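1/ New write-up from us today, June 16, 2025. It covers Tetmont, a method for training two-armed robots on jobs where one arm blocks the other arm's view. Short version in this thread.

2/ The test job is a light bulb in a small table lamp. Both arms work close together over the lamp, and for much of the task at least one of them can't see properly what it is reaching for. We picked it for that.

3/ The usual approach feeds every camera view into the policy all the time. Tetmont learns a weight for each view at each moment, so a blocked camera counts for less until it clears. Nothing else in the network changes.

4/ We leave everyday clutter on the table during trials and move it between runs. A stapler, a calculator, a small fake plant. A policy that only works on a clear bench isn't much use to us.

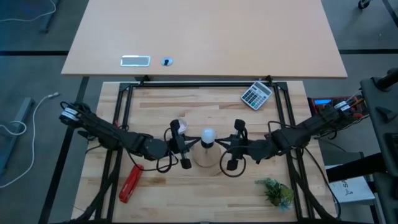
5/ Training data was 412 demonstrations, all done by hand through teleoperation. The baseline, Lubis, got the same 412. Same arms, same lamp, same training time.

6/ We ran 900 trials, split evenly between the two. Tetmont finished the job in 306 of its 450. Lubis was well behind, and most of its failures came at the same point: the fingers closing too high, on the glass, when they should be down at the neck.

7/ The wrist view is the one that matters there. Once the gripper is close, the bulb fills a lot of the picture and the overhead camera adds very little. The learned weights shift to the wrist at that stage, and we didn't tell them to.
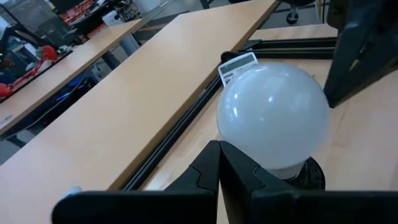 8/ What doesn't work yet. Reflections on the glass still confuse it — change the room lighting and the success rate drops. It is also slow. A person does this in a fraction of the time.

9/ We tried adding 12 demonstrations under different lighting to see if that would fix it. It helped a bit. We need far more than 12, so treat that as a hint and no more.

10/ Code goes up under the Harnetura project in August, with the full trial logs, failures included. If you run two arms in a tight space and want to try it sooner, send us a message.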